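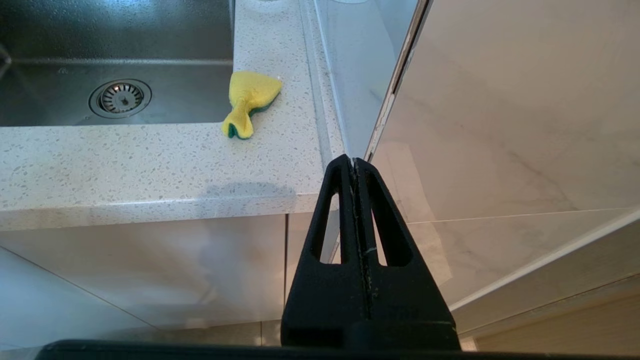 Figure 7.1 Counter with stainless steel sink.

Chapter 7
The Test Screening

Print this page | E-mail this page

7.1 Purpose and Timing

A test screening is a showing of an unfinished feature to a recruited audience whose responses are recorded and reported to the producers. It is normally held after the director's first cut has been delivered and before the picture is locked. At this stage the music is often temporary, visual effects may be missing, and color correction has not been done. The audience is told so before the lights go down.

Chapter 6 treated the rough cut as an editorial object. This chapter treats it as something to be measured. The two views conflict at several points, and the conflict is taken up in Section 7.5.

7.2 Recruitment

Recruiters work from a quota sheet. The sheet states the number of seats to be filled and the share assigned to each age group, usually with a further condition on recent moviegoing. A person who works in film, advertising, or the press is excluded. Recruits are given a short description of the story and the names of the leads, but seldom the title.

More people must be invited than the room will hold. For the comedy Manalo, used as the running case in this chapter, 509 invitations were issued for a Friday evening show. Attendance was about half that number. The producers had asked for a general audience, and the quota sheet was drawn up accordingly — a decision that affected every score reported later.

7.3 The Questionnaire

Cards are handed out as the end credits begin. The first items ask for an overall rating and whether the viewer would recommend the film. Later items cover pace, the ending, individual characters, and scenes liked most and least. Open questions come last, when many respondents have already started to leave, and answers there tend to be short.

The top two ratings are added together to give the figure most often quoted. In the first screening of Manalo this figure was 40 percent. After two reels were shortened and the wedding scene was moved, a second audience returned 73 percent. The student should note that the second audience was younger, and that the two results cannot be compared directly.

7.4 The Focus Group

A small number of viewers are asked to stay behind. The moderator, who should have no stake in the film, begins with a show of hands on the overall rating and then asks for reasons. Aidan Costello, who edited Manalo, sat at the back of the room and took his own notes. These are reproduced in part at the end of the chapter.

Related sections
Chapter 6: The Rough Cut
Case notes: Prullus and the Second Ending
Case notes: Selling Clisico Abroad
Chapter 8: Trailers and Posters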